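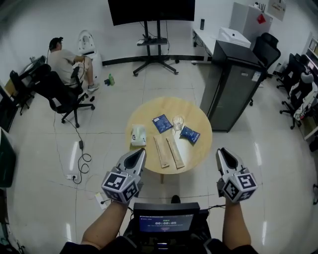 4. Setting Up the Base Unit and Room Sensors

Home | Products | Manuals | Spare Parts | Support

This section covers placement, pairing and first calibration of the Evano room humidity system, model 301. Read Section 3 (Electrical Safety) before connecting the base unit to the wall outlet.

4.1 Choosing a location for the base unit

1. Place the base unit on a flat, level surface. A table, shelf or low cabinet is suitable if it does not rock when pressed at the edge.

2. Leave a clear space of 12 inches behind the rear grille and 6 inches on each side.

3. Keep the unit away from radiators, floor vents, direct sun and exterior doors.

4. Route the power cord along the wall. Do not run it under a rug.

CAUTION: Do not place the base unit on the floor in a room with children under four years of age. The mist outlet must be above their reach.

NOTE: A small table near the middle of a room gives the most even output, but only if an outlet can be reached without an extension cord. If not, use a wall position and set the fan to High.

4.2 Filling the tank

1. Turn the power switch to OFF.

2. Lift the tank straight up by the handle. Turn it over and remove the cap.

3. Fill with cool, clean water to the MAX line. Distilled water is preferred in hard water areas.

4. Replace the cap. Tighten by hand until the two arrows line up.

5. Turn the tank upright over a sink and check the cap for drips.

6. Lower the tank into the base. The float will settle within one minute.

CAUTION: Do not add oils, salts or fragrances to the tank. They attack the seal and void the warranty.

4.3 Mounting the room sensors

The system is supplied with two Omby sensors. One is used in the same room as the base unit and the other may be used in an adjoining room. Additional sensors are sold separately.

1. Pull the plastic tab from the battery door. The light on the front will flash green.

2. Choose an interior wall, 5 feet above the floor. Avoid bathrooms, kitchens and any wall that backs onto a chimney.

3. Wipe the wall with a dry cloth and apply the adhesive plate. Press for 30 seconds.

4. Wait one hour before hanging the sensor on the plate.

NOTE: On textured plaster, use the screw supplied in place of the adhesive plate.

4.4 Pairing

1. Turn the base unit ON. Wait for the display to show the current humidity.

2. Hold the LINK button until the display shows "PA".

3. Press the button on the back of the first sensor once. The display will show "S1".

4. Repeat for the second sensor. The display will show "S2".

5. Press LINK again to save.

If the display shows "E4", the sensor is out of range. Move it closer, pair it, and return it to its plate. If the error comes back, see Section 8.

4.5 First calibration

Calibration takes 28 minutes and must be completed before automatic mode will operate.

1. Close windows and exterior doors. Turn off any other humidifier or dehumidifier in the same area.

2. Press MODE until "CAL" appears, then press START.

3. Leave the room undisturbed. Normal walking about is acceptable. Do not cook or run a shower nearby.

4. When the display returns to the humidity reading, press MODE to select automatic operation.

NOTE: If power is lost during calibration, the unit will restart from step 2. Stored sensor pairings are kept.

4.6 Setting the target level

The factory setting is 45 percent. Use the arrow buttons to change the target in steps of five. In winter, lower the target if water forms on the inside of windows.

CAUTION: Continued operation above 60 percent can cause mold on walls and fabrics.

4.7 Filter

The Tawfik wick filter is rated for 2,000 hours of operation. The filter light turns amber when replacement is due. After fitting a new filter, hold RESET until the light goes out. Calibration does not need to be repeated.

Revision record: Section 4 revised 10th January. Table of error codes moved to Section 8. Text: Hanane Zerouali. Technical check: Nesma El Idrissi.

Continue to Section 5: Daily Operation

We use cookies to remember your language and product model. Accept | Manage settings

Evano Home Air, Estbridge | Contact Support | Copyright Evano. All rights reserved. | Back to top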